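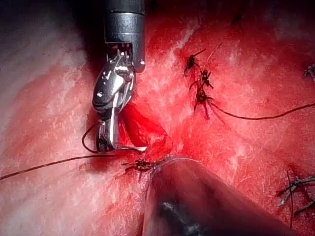 My grey jumper has had a hole in its left elbow since before we moved to Gamley, and for most of that time my method of repair was to keep the elbow bent. Works well in meetings. Works less well when you reach for the top shelf in the Co-op and a stranger gets a good look at your shirt.

I can't throw it away. I have tried. It went into the charity bag in October and I took it out again the same night, in my dressing gown, like a man digging up a body. It's the only jumper I own that is the right length in the arms, and I'm of an age where you stop believing there will be another one.

So I've been learning to sew. Properly, I mean. I had the basics already, which is to say I could fix a button to a shirt in such a way that neither the button nor the shirt would ever move freely again. My mother did all of ours when we were small and she did it while watching television, not looking down, and I took from this that sewing was easy. I also thought that about gravy.

The first thing I did was spend money. If there's a hobby that can be done with one needle and a bit of wool left over from something else, I am the man who will find the deluxe starter set. Mine cost £39 and came from Korletey, the haberdashery behind the bus station, which has drawers up to the ceiling and a bell on the door that announces you as a beginner. The set had a wooden mushroom in it, a needle case, a thing for threading needles, another thing for threading needles, and a pair of scissors so small and sharp that I've twice cut myself putting them away. There was also a card of thread in colours that match nothing I have ever worn.

The woman at the till asked what I was planning to make. I said I wasn't making anything, I was preventing something from being unmade. She put the receipt in the bag.

My first darn took an evening. The principle is simple enough. You put the mushroom under the hole, run your threads up and down, then weave across them, over and under, until you have a little patch of cloth where there was none before. Mine came out as a sort of hard disc. I wore it to work and every time I leaned on the desk it clicked. My wife said it looked like I'd had a coin fitted in case of emergencies.

I unpicked it, which made the hole bigger. Then I did what I should have done before I bought anything and went along to the mending evening at the library.

It's called Mendus. I assumed for weeks that this was Latin. It's "mend" and "us". The poster has a drawing of a sock with a smile on it, and I'd walked past it for a year feeling that it was aimed at somebody nicer. There are long tables, a kettle, a tin for biscuit money, and a collection of people all frowning at something in their laps. It's run by Bořivoj Procházka, who was a sailmaker and then an upholsterer and who treats a cotton shirt the way I imagine a roofer treats a doll's house. He's very polite to it, but you can tell he thinks it should be bigger.

He looked at my elbow for some time.

"You pull," he said.

I do pull. I pull every stitch as if it owed me money. I had thought of this as thoroughness. According to Bořivoj it's the commonest fault there is and you can't talk people out of it, they have to get bored of it. Wool wants to be left a bit slack so that it can settle into the rest of the jumper. If you haul on it, you get a pucker, and then you get a coin.

He doesn't teach in any order. You bring him the thing you've spoiled and he tells you what you did, and after enough spoiled things you've had a course. I've now had the talk on thread length (the length of your forearm, no longer, and yes, you'll have to rethread, and yes, that's annoying), the talk on knots (fewer), and the talk on light, where he simply moved my chair. The thread length one I ignored for ages. I hate threading a needle more than I hate nearly anything, so I used to cut off enough to do a whole garment and then spend the evening fighting it. It went round my cup. It went round the arm of my glasses. At one point it went round the man next to me, who was taking up some curtains and was very decent about it.

Then there's the curved needle. I'd never seen one before and thought it had been sat on. Upholsterers use them because you can't get your hand round the back of a sofa, so the needle goes in and comes out on the same side, and surgeons use them for the same reason except that it's you who's the sofa. Bořivoj let me have a go on a scrap of chair cover. All the instinct you've built up with a straight needle is to push, and if you push a curved one it just goes off somewhere of its own. You have to turn your wrist and let it follow its own bend. I got it right on my fifth attempt and was so pleased that I forgot to hold the other end of the thread and pulled the whole lot straight through.

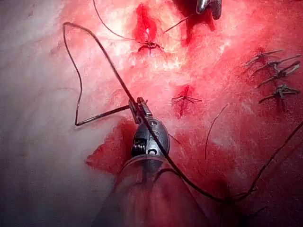 *Curved needle, a lot of thread, and the loop you always get with a lot of thread.*

I went home and read far too much about stitches. I can tell you that the blanket stitch is for blankets, and that the ladder stitch is a small miracle, because you zigzag across a gap looking like a complete fool and then draw it up and the thread vanishes and the gap closes. I did it on a split cushion and made my wife come and watch. Then I did it on the other side of the cushion, where there wasn't a split until I made one.

I've had to accept that I'm now a person who looks at seams. I was at my cousin's wedding and I couldn't tell you a word of the vows, but the lining of the best man's jacket was coming down at the vent and it spoiled the whole afternoon for me. I had a needle on me too. I didn't offer. I'm quite proud of that.

It's made me ruder about shops as well. I have a raincoat, a Treron, bought in a sale from a man who told me it would see me out. The pocket went in the first winter. When I turned it inside out to look, the stitches were so long you could have hung a tea towel off them, and the two edges of cloth were only just on speaking terms. I redid the pocket in backstitch with waxed thread. The rest of the coat will rot away in a hedge somewhere long after I've gone, and that pocket will still be there with my keys in it.

There's a fashion for what's called visible mending, where you do your darn in bright orange and everyone admires your values. I've nothing against it. The trouble is that all my mending is visible, including the stuff I'm trying to hide, so if I did it in orange as well I think people would start crossing the road. There's a girl at the library who does it beautifully, little yellow and blue squares all over a denim jacket. She told me she'd done 41 of them and was sorry there was no more room. I told her I had done one elbow three times.

The third time was better, though. I used thinner wool, and went well out past the edge of the hole into the good stuff, the way you're supposed to, and every time I felt my hand tighten I put the thing down and had a sip of tea. It took two evenings at the library and a bit of a morning at home. You can see where it is, if you know. It doesn't click. Bořivoj turned it over and looked at the back, which they always do, it's like having your homework marked by someone who only reads the crossings-out, and he ran his thumb over it and said, "Good. Another 1,000 and you will be quick."

I'm not sure I've got the holes for that. Though I've been through the wardrobe and there's more going on in there than I'd thought. The brown trousers are thin in a place I can't discuss. Two of the shirts have collars that could be turned, if I could find out what turning a collar is. And I put the grey jumper on this morning, stretched up to get the cereal down, and heard a small sound from the right elbow.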